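23rd May

Quick one, typed in the break room mostly, so forgive the state of it.

Been meaning to write about learning a language at forty-something while holding down shifts. People keep asking (ok, two people). The language is Indonesian. Reason: my mother-in-law. She's lovely, she talks fast, and for years I've been sitting at her table nodding like a dashboard toy. In January I decided enough.

So. Where it stands.

First month was the app. Everybody starts with the app. Streaks, little noises, a cartoon thing that gets sad when you skip. I can now tell you that the cat drinks milk. Never once needed to tell my mother-in-law about a cat drinking milk. Stopped on day whatever, felt guilty for a week, then didn't.

Then I bought a real course, secondhand, two fat paperback volumes from a seller called Flamley. Somebody before me had done the first six chapters in pencil and then quit. Their answers are better than mine. I don't rub them out, I check against them. Chapter seven onward is clean and so I'm on my own out there.

What worked — and I wish I'd found this sooner — was word cards. Paper ones. Ten new words a day, written by hand, English on one side, in my shirt pocket. I do them at work. Every time there's a pause I pull one card, say it under my breath, put it to the back. You'd be surprised how many pauses there are in a shift when you start looking for them. Walking to the printer. Waiting on a label. Standing at the line.
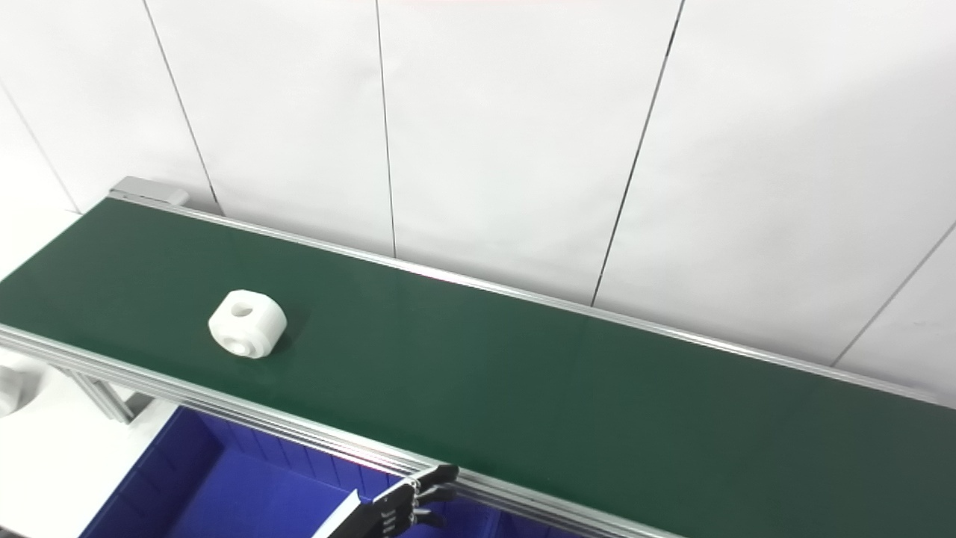 My classroom, more or less. Green belt, white wall, and me muttering.

The muttering got noticed. Radymyr Fedoruk, two stations down, thought I was praying. Then he wanted in, except he doesn't want Indonesian, he wants to fix his English spelling, so now he has cards too and we swap pockets at lunch and test each other. He's brutal. If I hesitate it goes in the wrong pile. No mercy. I let him off for "necessary" because frankly who among us.

Some things I got wrong, in no order:

- Learning words in alphabetical order. Why did I do this. Everything starting with "ber-" turned into soup.
- Learning colors before verbs. Nice to know green is *hijau*, but you can't do much at dinner with a color.
- Writing cards too small. My eyes are not what they were.
- Saving the hard ones for the weekend. The weekend has its own plans.
- Not saying them out loud. Reading a word and saying a word are two seperate skills and I had only the one.

The biggie was pronunciation. I'd been saying the "c" like an English "k" for weeks. It's a "ch". So every word with a c in it had to be learned twice. My wife heard me at it in the kitchen and had to go stand in the hall. She says she was getting the laundry. There was no laundry.

Got a teacher after that. Rohani Tuhumury, half an hour over video, evenings when my shifts line up. She's from Ambon originally, teaches from her spare room with a rooster somewhere close by. First lesson she asked me to describe my day and I had maybe four sentences. I go to work. I work. I go home. I eat rice. She wrote them down and said good, now again, but more. That's basically her whole method. Now again, but more.

So my homework is my day. Every day, a bit more of it, in Indonesian, in a notebook. Which means I need words for stuff no course book covers. Nobody's chapter three has "conveyor belt." I looked it up: *ban berjalan*. Walking belt, sort of, or walking tire if you want to be silly about it. Love that. Best word I've learned all year. I said it to everyone. Radymyr wrote it on a card of his own even though it's no use to him at all.

That kind of thing is why I keep going, if I'm truthful. *Mata* is eye, *hari* is day, and the sun is *matahari*, the eye of the day. *Rumah* is house, *sakit* is sick, and a hospital is *rumah sakit*. A child could've built it. You stick two small words together and there's a big one standing there. And plurals, you can just say the thing twice. *Buku*, book. *Buku-buku*, books. After years of being told languages are hard this felt like cheating.

Then she introduced me to the prefixes and I stopped feeling like that.

*Me-*, *mem-*, *men-*, *meng-*, *meny-*. All the same prefix, wearing different hats. And it eats the first letter of the word sometimes. So you hear a verb, you go to the dictionary, and it isn't there, since it's filed under a letter that got swallowed. *Menulis*, to write, look under T. For *tulis*. I lost an entire evening to this. Rohani says it comes by ear eventually. We'll see. I've made a set of cards just for the swallowed ones and I'm putting them through the pocket same as the rest.

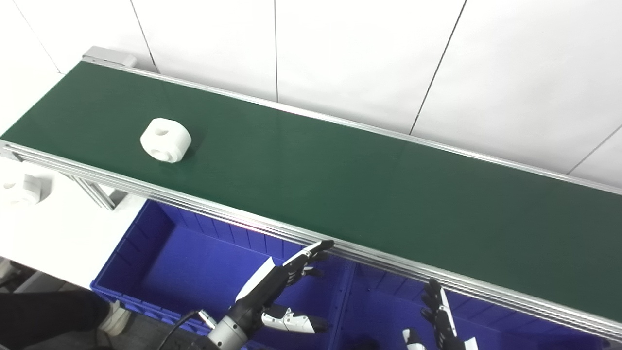
*Putih*, white. That day's word, and there was a white part sitting on the belt to practice it on.

I do this a lot now, naming whatever is in front of me. Door, *pintu*. Hand, *tangan*. Cold coffee, *kopi dingin*, adjective goes second, got that one down finally. It sticks better than the cards from the book. Don't know the science. It just does.

By my count in the back of the notebook I'm at 600 words, and I'd say I can actually use maybe half if the person is patient. Which brings me to the dinner.

We went over there a couple weeks back. I'd prepared. I had a paragraph about work, with the walking belt in it, and a question about her garden. Got through the paragraph. Silence. Then my mother-in-law put down her spoon and replied at full speed for what felt like ten minutes and I caught "garden," "rain," "your uncle" and possibly "goat." Nodded. Old habits. But she talked to ME, not to my wife to pass along, and later on she handed me the sambal and told me the word for each thing in it, slow, like you would with a kid. Wrote them on a napkin. The napkin's in the notebook now, slightly orange.

My father-in-law still answers in English. Working on him.

Money, since somebody will ask: the books were cheap, the cards are cheaper, the lessons are the real cost and I dropped a streaming thing to cover them. Don't miss it. I tried a fancy pen from Saragih that was supposed to be good for small writing and it leaked in my pocket and took out a week of cards plus the shirt. Pencil now.

Also tried listening to the radio on the bus. Understood the jingles. There's one for instant noodles I can sing all the way through with no idea what's happening in the middle bit. Rohani sang it back at me, so at least it's real.

Next up: the numbers over a hundred, the swallowed letters (again), and getting through a phone call. Phone calls scare me. No face, no hands, no sambal to point at. She calls my wife every other evening and I've promised to pick up next time and last at least a minute before handing over.

Ok break's over, got to run. If anyone has a decent Indonesian podcast for slow people, leave it in the comments. Not the one with the cat, ive done the cat.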